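Caderno da oficina de embalagem
17/9/18, segunda
Mesa branca, garrafas pequenas, rótulos (continuação)

Retomo o que ficou a meio em agosto. A mesa da Tendus está cá há tempo suficiente para se poder dizer alguma coisa dela e continuo sem estar convencido. O catálogo prometia superfície "antirrolamento". Perguntei ao fornecedor o que queria dizer a palavra e recebi de volta o mesmo catálogo, desta vez em PDF.

O problema de base é o de sempre. As garrafas pequenas que vêm da Jedach têm de ser vistas deitadas para se ler o rótulo sem as levantar, e uma garrafa cilíndrica deitada em tampo liso vai para onde quer. A Vaida diz que na mesa velha isto não acontecia. Acontecia, sim, só que a mesa velha tinha tantos riscos que as garrafas encalhavam neles. Não considero isso uma qualidade de projeto.

De manhã pus o nível no tampo. No sentido do comprimento está bem. No sentido da largura a bolha foge um pouco para o lado da janela, e fugiu também quando rodei o nível, portanto é da mesa ou do chão. Apostava no chão. Calcei o pé do canto com cartão dobrado e a bolha voltou ao meio. O Veikko quer pés reguláveis. Eu quero primeiro ver se o cartão chega, os pés custam 37 cada um e a mesa já foi cara.

Primeira série, garrafas vazias, sem calço: pousadas com a mão e largadas devagar, quase todas deram pelo menos meia volta. Com calço, bastante melhor, mas as que têm a emenda do rótulo virada para baixo ficam quietas e as outras não. Ou seja, parte do que andamos a chamar comportamento da mesa é comportamento do rótulo. Voltei atrás nas folhas de agosto e lá ninguém apontou a posição da emenda. Essas folhas servem de pouco, tenho pena, foi muito trabalho da Esperanza.

Segunda série, com água. Enchi com 200 ml e limpei por fora com pano seco. Cheias mexem-se menos no início, mas quando arrancam não param. Meias cheias são as piores de prever: a água vai e vem lá dentro e a garrafa baloiça antes de assentar. A Mirjam acha que se devia trabalhar sempre com cheias. Pode ser, mas o que a Clurnness nos pediu inclui devoluções, e quem devolve uma garrafa raramente a devolve cheia.

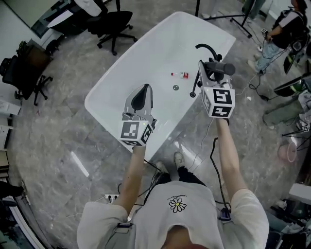
Garrafa de tampa vermelha deitada no tampo branco; perto dela, a rodela cinzenta.

Sobre a tampa. A vermelha é fácil de encontrar no branco, isso concedo sem discussão. Já o rótulo vermelho e branco em cima de um tampo branco é outra conversa. A parte branca perde-se no fundo quando se olha de cima e ao longe, e o plástico transparente não ajuda nada. A Esperanza propôs um tapete cinzento claro. A Dace propôs azul. Experimentei com cartolina das duas cores: com a azul vê-se melhor o contorno, com a cinzenta lê-se melhor o rótulo. Não vejo maneira de decidir isto sem saber para que queremos olhar, e essa pergunta já a fiz por escrito em agosto.

Sobre o brilho. O tampo reflete a luz de cima e o reflexo apanha em cheio a zona onde se costuma pousar a garrafa. A folha do produto Rebane diz que uma passagem torna qualquer superfície mate. Apliquei numa ponta, num quadrado de um palmo, segundo as instruções, duas demãos. Ficou menos brilhante, é verdade. Ficou também com marcas do pano que se veem de lado e que não saíram com água e sabão. E as garrafas rolam no quadrado tratado exatamente como rolam fora dele. Não comprava mais.

Alternativa barata: apagar a fila de lâmpadas do meio e trabalhar só com as laterais. Fiz isso depois do almoço. O reflexo sai do centro e vai para junto da borda, onde incomoda menos. A Vaida queixou-se de que ficava escuro para ler as etiquetas das caixas. Tem razão, as caixas estão no lado errado da sala. Mudar as caixas dá menos trabalho do que mudar as lâmpadas.

Sobre as rodelas cinzentas. Continuam a aparecer em cima da mesa e continua a não haver acordo sobre o sítio delas. Há quem as use para segurar papéis, há quem as encoste às garrafas a fazer de travão. Como travão, fiz o ensaio: rodela deitada, encostada à barriga da garrafa. Numa garrafa vazia segura. Numa cheia, com um toque de dedo, a garrafa passa por cima ou empurra a rodela à frente. Fica escrito para não voltarmos a ter esta conversa na quinta-feira. Quem quiser um travão que use uma tira de feltro, há um rolo na gaveta de baixo.

O feltro, já agora. Colei uma tira curta com fita de papel e repeti com vazias e cheias. Nenhuma passou. É a primeira coisa do dia que correu como se esperava, e por isso mesmo queria ver outra pessoa repetir antes de dar a questão por fechada. Falta saber o que acontece ao feltro quando apanha água, e vai apanhar.

Sobre os cantos. São arredondados e é bom para as ancas de quem passa, mas as réguas de encosto que tínhamos foram cortadas para cantos retos e já não assentam. O Veikko ofereceu-se para as recortar. Pedi-lhe que recorte só uma e que esperemos pelo resultado.

Rótulos: da caixa de 200 que abrimos hoje separei os que estavam a levantar na ponta. São mais do que eu gostaria e menos do que a Dace dizia ao telefone. Levantam todos do mesmo lado, o que me cheira a máquina de colar mal afinada na Jedach. Eles vão responder que foi o calor no transporte. Guardei os maus num saco à parte, com a data da caixa escrita por fora. Não deitar fora.

Pendente:
- repetir a série das vazias com a emenda sempre para cima e depois sempre para baixo, e apontar isso na folha
- feltro molhado
- mudar as caixas para o lado da porta (Vaida, se puder)
- uma régua recortada (Veikko)
- perguntar outra vez à Clurnness o que entendem por "legível": a que distância, de que lado, com que luz
- telefonar à Jedach por causa dos rótulos e pedir resposta por escrito

Nota da Mirjam, à margem: "o cartão debaixo do pé já cedeu, pus dois." Medi outra vez às cinco e meia e a bolha estava no meio. Torno a medir amanhã cedo, antes de alguém se encostar à mesa.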